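Equipment Plan for a Sidewalk Delivery Robot: Final Report of the Planning Group

Students: Ebere Idahosa, Elango Mathew, Jummai Bassey
Supervisor: Asanka Sikder
Submitted 15 December 2021

1. What we were asked to do

The task of our group was to prepare a buying plan for one small delivery robot, which the department wants to use for teaching. The robot must drive on city sidewalks between two buildings and carry a box with papers and light parts. We did not have to build the robot. We had to say what to buy, in which order, and what can wait until the next budget.

The limit given to us was 3000 dollars for everything except the computers, which the department already has. In the beginning we thought this is a comfortable sum. After the first two price lists arrived we changed our opinion.

2. How we collected prices

We wrote to four suppliers in November. Gratex and Milura answered with a full offer. Drirnine sent prices only for sensors, and Omoregie asked for more details and then sent an offer for a complete base with motors, battery and charger. Elango put all offers into one table with the same columns, so that shipping and tax are shown separately. This was more work than we expected, as each company describes its parts in its own way. For example, Milura counts the mounting plate as a part of the sensor, while Drirnine sells it alone.

The table has 11 lines. Every line has a name of the part, the supplier, the price, the delivery time in weeks and the person in our group who is responsible for it.

3. Testing in simulation before buying

Ms. Ekaette Garba, who teaches the robotics lab, advised us to drive the robot in a simulated street first and to buy sensors only after this. We followed her advice. The simulator is free for students, and it let us try different heights and angles of the camera without paying for any of them. We drove mostly on a long sidewalk beside a shopping street, with uneven stone pavers, a bus shelter close to the curb and strong sun from one side.
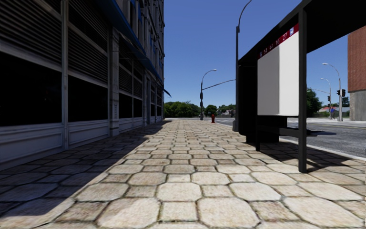 Does the robot need a lidar, or is a camera enough?

For a first purchase we recommend the camera together with a simple 2D lidar. A camera alone is cheaper, but its result depends on the light, and our route has both deep shade and direct sun. The lidar measures distance in the same way in both cases. It can miss things which are lower or higher than its scanning plane, so the camera should stay in the plan too.

The simulator also has limits. Our model of the wheels was simple, and we cannot say how much a real base would shake on such stones. For this reason we asked Omoregie about larger wheels. They offer them for 194 dollars more, and we put this into the plan as a separate line.

4. What we propose to buy

First order: the base from Omoregie with the larger wheels, one spare battery, and an emergency stop button. These parts have the longest delivery time, and without them no other work can start.

Second order: the 2D lidar from Drirnine and the camera from Milura, with cables and mounting plates. We propose to wait with this order until the base has arrived and somebody has measured the free space on top of it. Jummai found that two of the mounting plates in the offers have different hole patterns -- a small thing, but it can stop the work for weeks.

Not in this budget: the locked cargo box and the mobile data contract. A plastic box with a strap is sufficient for the first trials, and a student will walk next to the robot in any case.

5. Difficulties

Our first table was wrong because we added tax two times for Gratex. Mr. Sikder noticed it during the middle presentation. After the correction Gratex was still more expensive for the base, so the recommendation did not change.

We also forgot repair costs completely in the first version. Now there is a reserve for tires, fuses and connectors. We are not sure if the reserve is large enough, and we ask the next group to write down every repair from the first day.

6. Open points

The offers are valid only for a limited time and must be renewed before ordering. The permission to drive on the public sidewalk has to be requested by the department. Ebere keeps the letters from the suppliers and will hand them over to the next group.

Related reports
Battery Storage and Charging in the Robotics Lab
Choosing a Gripper on a Small Budget
Route Survey for the Delivery Robot
Shared Tools: What the Lab Should Replace First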